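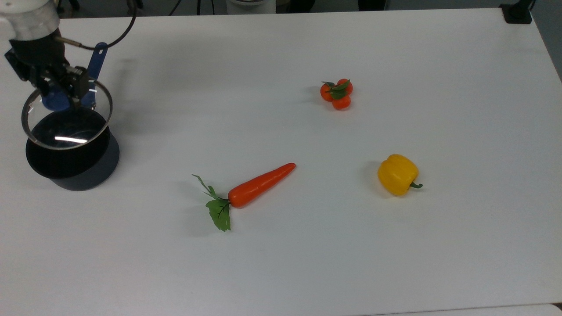
Chapter 7
Heat on the Move

Most of the energy a household pays for ends up as heat, and most of that heat goes somewhere it was not wanted. It leaves through window glass, up the chimney, into the pipes between the water heater and the faucet, and out of the oven door every time someone checks on dinner. The study of where heat goes, and how fast, is called heat transfer. It starts with ordinary objects. A small saucepan with a steel rim and a blue plastic handle already contains the main problem of this chapter: one part is meant to get hot, another part is meant to be touched, and the two are joined together. Deciding what each part should be made of, and how thick and how long, is a heat transfer problem, and the same kind of reasoning applies to a house wall or a winter coat.

In Chapter 6 we treated heat as energy that passes from a warmer body to a cooler one, and we worked out how much of it was needed to raise the temperature of water, iron and air. We did not ask how long this took. In this chapter time comes into the calculation. Two kettles may need the same amount of energy to boil, but one may be ready long before the other.

7.1 Three ways for heat to travel

Heat moves by conduction, by convection and by radiation.

Conduction is the passage of heat through a material while the material itself stays in place. The particles at the warm end have more energy of motion, and they pass some of it to their neighbors. Metals conduct well because some of their electrons are free to move and carry energy with them. Plastics, wood, cork and still air conduct poorly, and we call them insulators.

Convection is the movement of heat by a moving fluid, either a liquid or a gas. Water at the bottom of a heated pan expands, becomes less dense and rises, and cooler water sinks to replace it. A radiator under a window works largely in this way, in spite of its name.

Radiation needs no material at all. Every object gives off electromagnetic waves, and a warm object gives off more than a cool one of the same size and surface. The heat you feel on your face beside a campfire arrives mostly by radiation.

In nearly every real situation all three happen together. The skill lies in judging which one matters most, and which can be left out of a first estimate.

7.2 A case to follow: the bakery at Denlow

We will return several times in this chapter to a small bakery in the town of Denlow. The owner, Yolandi Motaung, had an old brick oven and a storeroom on the other side of the wall behind it. In March the storeroom was pleasant. By midsummer the butter kept there was too soft to use. She asked an engineer, Faustino Ventura, to find out how the heat was getting in.

Ventura placed one thermometer on the oven side of the wall and one on the storeroom side and read both through a working Thursday, starting at four in the morning. He then estimated that heat was passing through the wall at a rate of 433 watts. A second path was less obvious. A gap above the storeroom door let warm air from the bakery drift in along the ceiling, and this carried another 175 watts. The wall was a case of conduction and the gap was a case of convection. Closing the gap took one strip of felt. The wall needed more thought, and we will work through it in Section 7.4.

Notice that the two figures are rates. A watt is one joule per second, so a flow of 433 watts delivers 433 joules every second for as long as the temperatures on each side stay the same.

Before you read on

Try these at home or in class and keep your notes. You will need them for Section 7.3.

Stand a metal spoon and a wooden spoon in a mug of warm tap water for 2 minutes. Touch the top of each one and write down what you notice.

Hold a strip of tissue paper near the top of a slightly open door between a warm room and a cool one, then near the bottom. Record which way the paper moves each time.

Key terms in this chapter: conduction, convection, radiation, insulator, conductivity, temperature difference, rate of heat flow, steady state.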